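Clothing Folding and Packing Assistant, Part Time

Posted July 9, 2025
Location: Brestley
Employer: Sterkumano Home Services

Sterkumano is hiring a part-time assistant to fold, sort and pack clothes in clients' homes. Most of the work is seasonal: winter coats and sweaters go into storage, summer clothes come out. You will work with one other person, usually in a bedroom, with the bed as your folding surface.

What the work involves

Laying coats and jackets out on the bed and smoothing them before folding
Closing snaps and zippers, and checking pockets
Picking lint off dark fabric
Packing and labeling storage bags
Carrying bags of up to 50 pounds, with help on stairs

Navy garments spread out on a checkered bed cover.

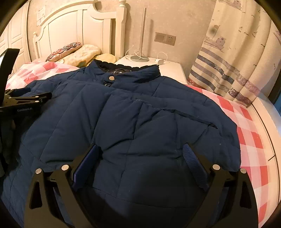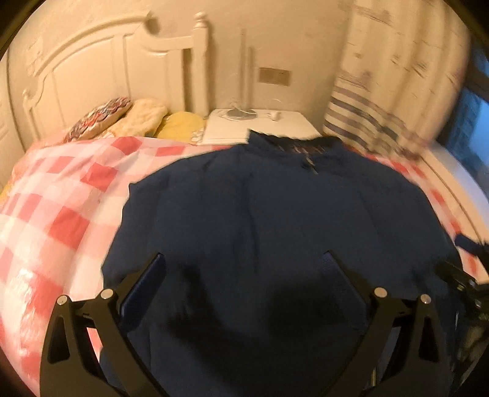 Padded jackets take up a lot of room, so you should be comfortable handling bulky items and pressing the air out of them without damaging the filling. We train you on our folding method during your first 8 shifts, which are paid at the full rate.

What we ask for

A steady pace and neat work
Respect for clients' homes and belongings
A driver's license is helpful but not required

To apply, write a short note on any laundry, retail or housekeeping work you have done and leave it with Ataahua Cosgrove at our office, 329 McKinnon Street. Please include the hours you are available.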